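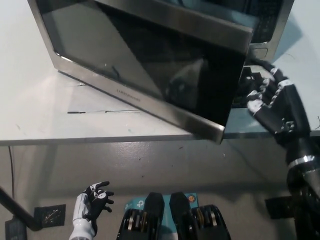 Labeling a Kitchen for Language Study

Published 18/09/2020

A kitchen is a practical place to learn household vocabulary in a second language. The objects are fixed, they are used daily, and most of them have short names. The method described on this page uses adhesive labels and a paper log. It was worked out for Finnish and then repeated for Italian with small changes. It needs no software.

Materials

Removable paper labels, matte, in two sizes. Glossy stock smears when handled with damp fingers.
A pencil, 2B or softer. Pencil survives steam better than most gel pens.
Clear tape for labels near the sink.
One ruled notebook.
A dictionary that gives gender, plural and at least one example sentence per entry.

Provley removable labels were used for the first set and Tikkanen labels for the second. Both came off painted doors after a month without residue. On bare wood the Tikkanen labels left a faint outline that wiped away with warm water and a drop of dish soap. Test one label on the inside of a cabinet door before doing the whole room.

How many labels

Start with 30. A larger first set looks productive, but the eye stops reading the labels within a few days. Hold the number at 30 and exchange them as words are learned. Six new words a week is a workable rate for an adult with a job. At that rate the full set turns over in five weeks.

What to write

Write the noun with its article if the language has articles. For German, French, Italian or Spanish, an unaccompanied noun is half a record, and the gender will have to be learned separately later. For Finnish, write the nominative on the first line and the genitive on the second, which shows the consonant change where one occurs.

Do not write the English word. If the label is on the drawer, the drawer is the translation.

After the second week, replace nouns with short phrases on anything used every day. A refrigerator can carry "close the door." A tap can carry "the water is cold." Verbs are underrepresented in most labeling schemes, and a learner who finishes with 200 nouns and no verbs cannot ask anyone to pass the salt.

Placement

Put the label where the hand goes, beside the handle or the switch. Labels in the middle of a door are read less often. Keep all paper off the following:

Burners, oven doors and toaster housings.
Ventilation slots on any appliance.
The inside of a microwave or dishwasher.
Cutting boards and anything that touches food.
Power cords and plugs.

Spice jars are good candidates, but label the side and leave the lid clear. Lids get swapped.

For canned goods, label the shelf and leave the cans alone. The same applies to produce. A basket marked "onions" in the target language can stay marked for as long as it holds onions.

The log

Rule each notebook page into four columns: word, date posted, date recalled, date retired. A word is recalled when it can be said aloud from another room, without looking. It is retired after three recalls on separate days. Move the retired label to the back of the notebook, where it serves as a review page.

Review the retired labels once in every two weeks. Any word missed goes back on its object. In the Finnish run, the words that came back most often were small utensils: ladle, whisk, peeler, strainer. Containers were learned fastest.

Recipes as a second stage

When the first set has been retired, copy out a simple recipe in the target language and tape it inside a cabinet door at eye level. Pancake batter and vegetable soup both work well. They repeat a small number of verbs (cut, add, stir, boil) and use quantities. Measure in the units printed in the recipe. Converting back to cups defeats the exercise, and a kitchen scale with a gram setting costs little.

Read each step aloud before doing it. Pronunciation should be checked against a recording beforehand, as errors repeated daily are slow to correct.

Removing labels

Peel slowly from one corner, keeping the label close to the surface. If the paper splits, warm it with a hair dryer on the low setting for a few seconds and try again. Old adhesive on glass or enamel lifts with cooking oil left on for ten minutes. Wash the spot with dish soap afterward. Keep oil away from unsealed wood and wallpaper.

Labels left up longer than three months become harder to remove, particularly above a stove. Replace them at that point even if the word has not been learned.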